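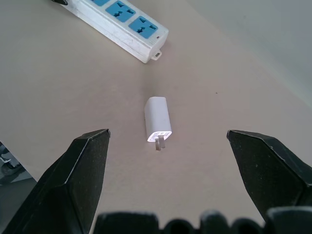 Plugging a charger into a strip, home arm
Posted in Builds, June 13, 2025

stusitetti
My arm can pick up the small USB charger, but at the socket the prongs miss by 2 mm, sometimes more. Fingers are matte, black. Should I change the fingers or the camera calibration?

Clendside
Calibration. Yours is surely old.

stusitetti
I made it again in January, with 400 poses.

aton_k
I don't agree with Clendside. The charger turns in the grip when the prongs touch. Put rubber on the tips.

Clendside
Rubber will hide the error, not remove it.

aton_k
It worked for me. Also screw the strip down, and keep it unpowered for tests please.

stusitetti
It is unpowered. I will try rubber first, it is cheaper.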